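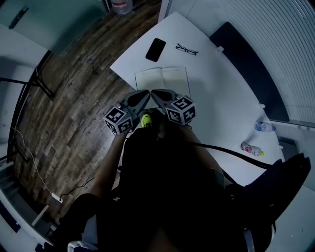 Page last changed: April, by Kirsty Drummond

Esia Hand-Held Gripper – Product Page and Rules for Good Practice

The Esia is a hand-held gripper for recording manipulation tasks. The operator carries it in one hand and works at an ordinary table. The body is dark grey plastic, the two fingers have a triangular cut-out, and the trigger between them is bright yellow-green. Each finger carries a marker cube with black-and-white patterns, different on every face. The colour of the trigger was chosen at Hatow so that the operator finds it quickly with a glance down.

The gripper is sold alone or as a set with the Predix recorder, which is worn at the side. Please note that the cable is not included when you order the gripper alone.

Data
Weight without cable: 420 g
Trigger travel: 14 mm
Recorder storage: 64 GB
Warranty: six months on the fingers and the trigger spring

Which rules apply

We are asked this question often. The Esia has no motor, and the fingers move only by the force of the hand. In our own risk assessment we therefore treat it as a hand tool. The robot which later repeats the recorded motion is another matter, and must be assessed separately by the person who integrates it. Please do not use our assessment as a substitute for yours. If your workplace has a health and safety representative, show them the gripper before the first session, they usually have good questions.

Before a session

Check both marker cubes. The faces must be clean, flat and without scratches. A cube with one damaged face is to be replaced as a whole, we do not supply single stickers.

Close the fingers fully. The tips must meet at a point. If you see a gap there, do the zero adjustment from chapter 6 of the manual.

Lead the cable from the back of the gripper down to the side of your body, and leave enough slack to stretch the arm. It should not pass in front of the fingers.

Look also at the floor. Mains cables and power strips belong against the wall, or under a cable cover where people walk.

Decide which objects belong to the task and write them in the session sheet. Phones, glasses and notebooks may lie on the table if they are listed as background. Bottles should have the cap closed.

During a session

Stijn Dekker wrote our working rule, and we still use it without changes: one hand on the gripper, the other hand outside the reach of the fingers. The spring is not strong, but the tips can pinch.

Do not pick up glass, blades or hot things. Change the hand or take a pause when the forearm becomes tired – the operator decides this, and not the recording plan.

Private content

A telephone screen should be dark, and an open notebook should be turned to a page that anybody may read. Other persons in the room must be asked before the recording starts. Yichen Xue keeps a consent form in English and French and will send it on request.

Cleaning

Wipe with a damp cloth. Alcohol makes the print on the cubes grey after some time, so use it only on the handle.

Spare parts and questions

Fingers, cubes, trigger springs and cables are kept in stock. For orders please ask for Marion Chisholm. Technical questions go to Qianru Cheng, with the serial number from the underside of the handle.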